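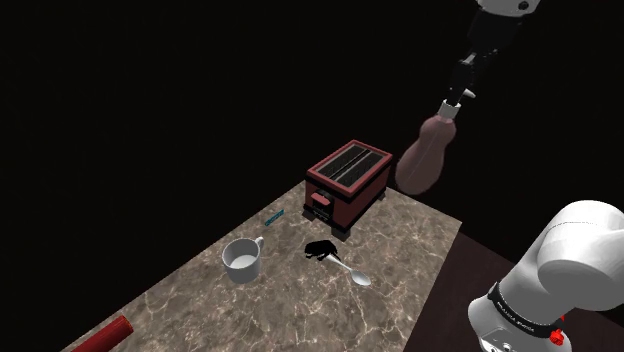

4.3 Loading and checking a tabletop scene

Use the procedure in this section to load a recorded or authored scene into the Skirach simulator, verify it against the perception stack, and plan a held-object motion. It assumes that the workspace is installed (Section 2) and that the arm model has passed the joint limit test (Section 3.6).

The examples use the scene kitchen_counter_b from the Lodthorpe scene set. It contains a countertop, a toaster, a mug, a spoon, a bottle, and several smaller objects. The saved state starts with the bottle already in the gripper, so no grasp planning is needed before the first motion.

4.3.1 Before you start

Confirm the following:

The license service is running. The status line in the launcher reads READY.
No other Skirach session is using port 324.
The render profile is set to FULL. The FAST profile drops surface textures and gives misleading segmentation results on patterned countertops.
You have write access to the session folder.

Caution: Disconnect the hardware bridge before loading any saved state. If the bridge is live, the joint targets in the saved state are sent to the physical arm as soon as the scene opens.

4.3.2 Loading the scene

1. Open the launcher and select Scene > Load State.

2. Choose kitchen_counter_b. Leave the variant field blank.

3. Set the random seed to 113. Any seed will load, but the reference results in Section 4.5 were produced with this one.

4. Set Physics to Paused and click Load. The viewport opens on the shoulder camera, with the robot's shoulder joint at the lower right of the view and the arm entering from the top.

5. Check that the gripper is holding the bottle. The bottle must be clear of the countertop and must not touch the toaster. From the shoulder camera the bottle overlaps the right side of the toaster. That overlap is only in the view and is not a contact. To confirm, open the Contacts panel and look for a bottle/toaster pair. There should be none.

6. Set Physics to Running and wait for the settle counter to reach 1000 steps. Objects may shift slightly as they come to rest.

7. Save the settled state under a new name. Do not overwrite the original.

Note: The background of this scene is plain black. No room geometry is loaded. If you see gray walls, the environment layer from an earlier session is still active. Clear it with Scene > Reset Layers and start again from step 1.

4.3.3 Checking segmentation

The segmentation check compares the object masks from the perception node with the ground-truth masks from the renderer. Run it every time you change the camera pose, the lighting, or the countertop texture.

1. Start the perception node with the profile tabletop_rgbd.

2. In the viewport toolbar, switch Overlay to Masks. Each detected object is filled with a solid color.

3. Click Compare. The report lists each object with its overlap score and any merge or split warnings.

4. Review the warnings in the order they are listed. The three below are common in this scene.

MERGE spoon/pad. The spoon handle runs under the flat black object in front of the toaster, with only the bowl end in clear view. The node may return both as one object. Lower the depth edge threshold by one step and compare again. If the merge remains, label the pair by hand in the mask editor.

LOW_TEXTURE pad. The black object has no visible surface detail and the feature matcher has nothing to lock on to. Its pose is taken from depth alone. Treat the orientation value as unreliable.

TRUNCATED cylinder. The red cylinder lying at the lower left runs out of the camera view. Its length cannot be estimated from this pose. Add the overhead camera if the task needs it; otherwise mark it as an obstacle with Inflate set to High.

Note: A thin object lying flat, such as the teal-blue strip near the toaster, can fall below the plane-removal height and vanish from the object list. If it is missing, reduce Plane Tolerance. Reducing it too far will cause the countertop veining to appear as small false objects – stop at the first value that recovers the strip.

4.3.4 Setting up the collision scene

The planner does not read the render meshes. It uses a simplified collision scene that must be built from the settled state.

1. Select Planning > Build Collision Scene.

2. Set the shape type for each object. Use Box for the toaster, Convex Hull for the mug, and Capsule for the bottle. Everything else can stay on Auto.

3. Add the toaster lever as a separate box. With Auto, the lever is absorbed into the body, and the body box grows on that side to cover it. This blocks approaches that are in fact open.

4. Attach the bottle to the gripper link. Select the bottle, click Attach, and pick both fingers as touch links. An attached object moves with the arm and is checked against everything else in the scene.

5. Set the padding for the attached object to 20 mm.

6. Click Validate. The start state must be reported as collision-free.

Caution: If the bottle is not attached, the planner treats it as a fixed obstacle hanging in the air at the gripper. Most requests will then fail with START_IN_COLLISION. Do not clear this error by disabling collision checks on the gripper.

4.3.5 Planning a held-object motion

1. In the Planning panel, choose the planner Vashisht-RRT. It is the only planner in this release that supports orientation constraints on attached objects.

2. Add an upright constraint to the bottle. Leave rotation about the vertical axis free.

3. Set the goal by dragging the goal marker to an open part of the countertop, or type the pose in the base frame. Keep the goal clear of the mug handle. The convex hull closes the gap between handle and body, so the space inside the handle counts as solid.

4. Click Plan. The path is drawn as a line from the gripper to the goal, and the Swept Volume option shows the space the bottle will pass through.

5. Step through the path with the slider. Watch the distance readout as the bottle passes the toaster.

6. If the path is acceptable, click Execute in Sim. The button Execute on Robot stays disabled while the bridge is disconnected.

7. When the motion ends, save the log. The log holds the seed, the collision scene, the constraints, and the joint path, and can be replayed without planning again.

Note: A shoulder-camera view alone is a poor guide to clearance. Use the distance readout or the side camera for any motion behind or beside a tall object.

4.3.6 Problems and fixes

The bottle drops when physics starts. The finger force was not restored from the saved state. Reload with Restore Actuators checked.

The settle counter does not finish. Two objects are pushing each other apart. Open Contacts, sort by depth, and raise the upper object slightly. In this scene, check the pad and spoon first.

Masks are shifted to one side. The camera calibration belongs to another scene. Load the calibration file from the scene folder.

The planner times out. Remove the upright constraint and plan again. If that succeeds, the goal is reachable but the constraint is too tight. Widen the tilt tolerance in small steps.

Swept Volume is blank. The bottle is not attached. Return to Section 4.3.4, step 4.

Changes to this section since the October release: toaster lever added to the collision procedure (N. Tiwari); mask warnings rewritten to match the new report format (B. Sengar). The Bekorley import path is now covered in Section 4.4.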